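4.2 Pairing writing tablets with the Juketik desk app

1. Charge each tablet fully before first use. The charge light goes out when the battery is full.

2. Lay the tablets flat and keep them apart while pairing. Switch on one at a time.

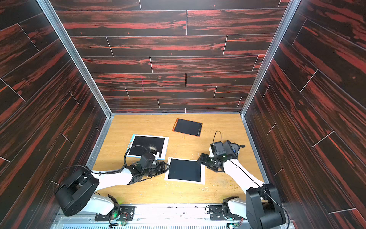
Fig. 12. Three writing tablets laid flat on the tabletop.

3. Open Devices, choose Add and enter the four-digit code. Wait for the tone before starting the next tablet.

4. Give each tablet its own name. Two tablets with the same name will overwrite each other's pages.

Note: Each tablet stores 302 pages. Older pages must be moved to the app by hand.

Caution: Do not clean the screen with solvent. Error 181 means the pen tip is worn and must be replaced.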